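Trelham Sorting Board Kit

Product page, tabletop tasks
Last updated 2021-03-10

The Sorting Board Kit is for teams who want to know how far their robot arm is from useful tidying work. Many customers write to us with the same question: can a machine put away the toys, or sort small parts at the end of a shift? Our answer today is "sometimes, and slowly". The kit helps you to find out how often and how slowly in your own case.

The task is simple to say. Blocks of four colors lie on a board and the arm must bring them together by color, or by shape, or move one block next to another when a person asks for it in words. A child does this without thinking. For an arm it is a good test of seeing, of small corrections, and of stopping at the right moment.
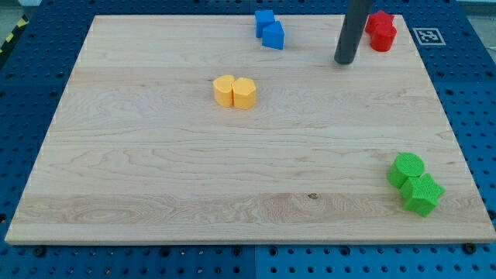
Maple board with the blocks grouped by color, two of each.

What you receive

Maple board, flat, no rim
Eight plastic blocks in blue, red, yellow and green, two per color
Square printed marker for camera calibration
Task sheets with 100 starting layouts
Scoring sheet, paper and spreadsheet

The arm, table and camera are not included. Any arm that can hold a plain round rod pointing down will work. We recommend to begin with pushing only. Grasping adds its own failures, and then it is hard to say which part of the system made the mistake.

The shapes are different on purpose. A star turns when you push it on one point, and a cylinder does not behave the same as a pentagon. Please do not replace them all with cubes — the results will look better than they should.

What we learned in our own trials

Nandi Swanepoel ran the kit at our Wainwright workshop on two arms, with the Urnirov controller. Over 643 trials, most failures came at the end of the task. The arm brought the second block close, gave one more push, and separated the pair again. Blocks near the edge of the board were the other problem.

So, is it ready for the home? In our opinion, no. A living room floor has soft things, cables and a dog. For a fixed bench with known parts we are more hopeful, if somebody is near to help.

Care

Wipe the board with a dry cloth. Check it for flatness after 3,000 runs. Single blocks can be ordered as spare parts under the name Wino. The next set of task sheets is planned for May.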